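Hatetti opens its Gestier workshop for tabletop sorting demonstration

Automation integrator Hatetti opened its Gestier workshop to visitors in May for a demonstration of tabletop sorting with robot arms. The open day drew 74 people, mostly from small assembly firms and technical colleges in the area. Groups were limited to 10 so that everyone could stand close to the work cell.

The cell is a wooden-topped table inside a black aluminum frame, with the arms mounted on the frame itself. Colored blocks are picked up one at a time and moved between the table surface and a shallow blue basket. The arms are fitted with parallel grippers, and a small camera at the wrist supplies the close view used for the final approach to each part. 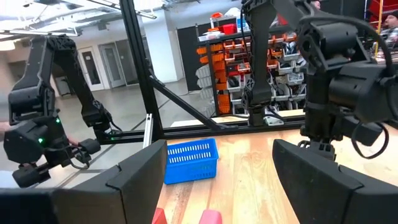
Taras Panasiuk, who leads the handling project at Hatetti, told visitors that the blocks were chosen as stand-ins for molded parts and connectors. Their edges are easy to locate, and a failed grasp does no damage. The control software, called Trustavlow, was developed in house and runs on a single workstation next to the cell.

Each session lasted 33 minutes and was split into 3 stages. In the first, an operator guided the arms by hand while joint positions were recorded. In the second, the arms repeated the recorded motion at reduced speed. In the last, parts were moved to new positions between cycles and the software had to correct the path using the camera views.

Panasiuk said the last stage was the one that mattered for customers. "A fixed path is fine until someone bumps the tray," he said. "Then you need the arm to look again before it closes."

Much of the discussion concerned mixed parts. Visitors asked how the system handles small items that differ in shape and finish, especially rounded pieces that can roll and clear trays that give the camera little contrast. Panasiuk said flat-sided blocks are currently the most reliable case. Cylindrical parts need a slower approach and a lower closing force, and both values are still set by hand for each part type. 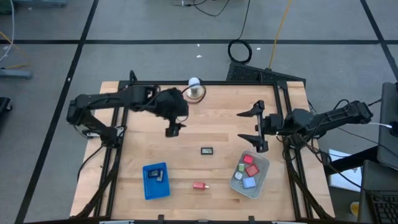 Cycle time was the other main topic. Hatetti is running the arms at up to 74 percent of their rated joint speed and does not plan to raise that limit until the cable routing at the wrists has been revised. Longer loops reduce strain on the connectors but can catch on objects when an arm crosses the table at low height.

The next installation is planned for Demchenko, a parts supplier that will use a two-arm version of the cell to fill kits for repair orders. The layout will keep the same table height and frame dimensions. Hatetti will supply the grippers and train the operators on site, with remote support for the first 10 weeks.

A written summary of the demonstration, including the gripper settings used for each part type, is available from Hatetti's Gestier office on request.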